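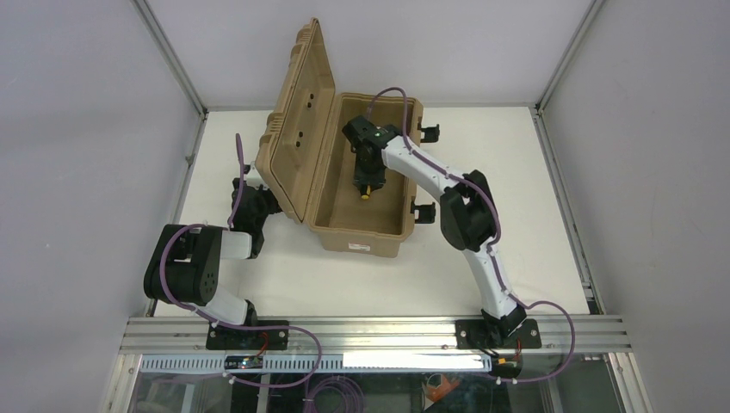
Hard case with no foam, what would you put in it?
Posted in Storage and Cases

tekin_bench
Got a tan hard case secondhand in October. Two black latches, lid hinged on the long side, bare floor inside. I want to keep small tools in it but they slide all over. Foam or dividers?

Graller53
Pick and pluck foam. Buy a block, cut it to the floor and pull out the shapes you need.

nantana_r
I disagree. Pluck foam crumbles within a year if you take things in and out every day. I'd get closed-cell sheet and cut it with a long knife. Round off the corners of the sheet or it will bunch up.

Graller53
Mine has lasted four years. It depends how rough you are with it.

warkulham
Are there holes in the inside of the lid? Some cases had an organizer panel screwed on there.

tekin_bench
Yes, four small ones, in two pairs. No screws came with it.

warkulham
Measure between them before you buy a panel. I ordered one blind and had to drill.

nantana_r
Don't drill all the way through if you want to keep water out.

tekin_bench
Going with the closed-cell sheet. The lid can wait until I find screws that fit.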